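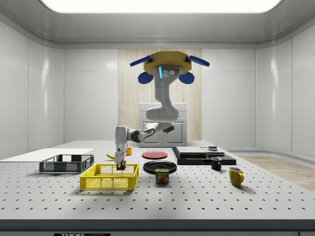
Rendering: Verena Kuster

Open Day at the Steiner Mill, Tonedley
21 February 2018

I have been sleeping under a Steiner blanket since I was eight years old, and until last month I had never seen where it came from. My grandmother bought it as a second, with a pulled thread near one corner that she showed me as if it were a signature. So when the mill put up a notice that it would open its doors to visitors for a day, I had my name down before I'd even checked the bus times. (The bus times were bad. I took the early one and ate my sandwich in the parking lot at ten in the morning.)

The mill sits at the low end of Tonedley where the Vurka comes down out of the hills, and you hear the river well before you see it. Soft water is what brought the wool people up this valley in the first place. It rinses clean and doesn't leave the cloth feeling harsh, and the mill still draws from the same channel for its scouring and finishing. We started outside, on the footbridge, with Hermine Haslinger, who has been at Steiner long enough to have worked in every building on the site. She pointed out the old wheel pit, now full of ferns, and then the door we'd all been waiting for.

Smell first! Raw wool has a smell that gets into your scarf and goes home with you – sheep, grass, something like candle wax. The sorting room has tall north windows and long slatted tables, and the fleeces are thrown out across them flat, like someone shaking out a bedsheet. Hermine let us put our hands in. The shoulder wool is fine and springy, the britch at the back end is coarse and a bit hairy, and once you've felt them side by side you can't believe they grew on the same animal. The sorters pull a fleece apart by feel and toss each piece into its bin without looking up. One of them let me try. I put a handful of britch in with the shoulder and she fished it straight back out.

Scouring happens in a row of long tubs, each one cooler and cleaner than the one before. Wool mustn't be knocked about when it's hot and soapy or it will felt, so rakes move it along very gently. The grease that comes off is skimmed and sold for lanolin. I came away with a small tin of it for my hands, and I can report that it works and that everything I touched for an hour afterward was shiny.

Then carding, my favorite part of the day by a long way. If you've never seen a carding machine, picture a drum as tall as a person, covered in fine bent wire, with smaller drums nestled all around it, every one of them turning and passing the wool along. What goes in is a tangle. What comes off the far end is a web so thin you can see your hand through it, and it floats down like smoke and gets divided into soft ropes for spinning. We stood there far too long and the group behind us caught up. Emil Koller looks after the carders, and he talked over the noise about grinding the wire, a job that takes him most of December while the mill is quiet. He has his father's grinding stone and his own opinions on how often it should be used.

Spinning is done on a mule, which I had only met in books. The whole carriage rolls out across the floor, drawing and twisting as it goes, pauses, then rolls back in and winds up what it has made. Out and back, all day. There are rails in the floor and a painted line you stay behind. A newer ring frame next door is much faster and does most of the plain yarn, but Hermine says the mule yarn has more air in it, and the heavy blankets are still made that way.

I should say something about the dye house, because I know some of you will ask. It was warm and wet and I loved it. Steiner dyes some of its wool as loose fleece before carding, so that a gray can have blue in it, and rust, and a little green, and you only see them when you hold the cloth up close. The recipe books go back a long way and there is a snippet of yarn pinned beside every entry. The current shade card is numbered too, and the color of my own blanket turned up under 2,861, listed as "Tomari" – a dark teal with a brownish cast to it. I had always called it green. I wrote the number on my wrist.

Weaving you feel in your feet. Ear protectors are handed out at the door and after that it's all pointing and nodding. The blanket looms are 60 inches wide, and Hazel Castellanos, who runs a pair of them, had stopped one so that we could see her tie in a broken end. She leaned in, found the gap, made the knot with one hand and had the loom running again while I was still trying to work out which thread had gone. Afterward, out in the corridor where we could hear each other, I asked her about the pulled thread in my blanket. She thought it was probably a catch on the temple, the little spiked roller that holds the cloth out to its full width, and told me to leave it alone. I've left it alone for decades, so that's easy.

Lunch was in the old wool store. Soup, dark bread, and a plum cake that ran out before the second tour came through. I sat across from Naledi Kruger, who weaves at home on a floor loom and had come to buy end-of-cone yarn by the sack. She'd brought samples in a shoebox and by the time the coffee came round half the table had their hands in it. There was a double-weave sample in there, cream on one side and brick on the other, that I would happily have stolen.

The afternoon was finishing, and it changed my mind about what makes a blanket a blanket. Straight off the loom the cloth is thin and stiff, a little greasy, and you can see every crossing. Then it's washed and milled, pounded in warm soapy water until it shrinks and thickens, and dried stretched out on hooks. Last comes the raising, where the surface is brushed up to make the nap. Steiner uses wire for most of this but keeps an old teasel frame for the best pieces, with real dried teasel heads packed into it row upon row. They wear down and have to be replaced, and they're grown in a patch behind the boiler house. We felt the same cloth at every stage, pinned up along the wall from loom to shelf. I went down the row and back again with my eyes shut.

If you want to go, a few practical things. Tours last 2 hours and they do not hurry. Wear flat shoes with a decent sole, since the floors in the dye house are wet and the ones in the spinning room have had oil soaking into them for generations. Bring cash for the seconds shop, which is up an outside staircase and easy to miss. Children are welcome everywhere but the weaving shed. The last bus back up the valley leaves from the chapel, and it leaves on time.

I bought a lap blanket in oatmeal with a dark stripe, marked down for a flaw I still haven't found, and a bag of carded fleece for my sister, who has taken up felting slippers and wants to make a pair in Tomari if they'll sell her the dyed wool loose. Hermine has promised to ask.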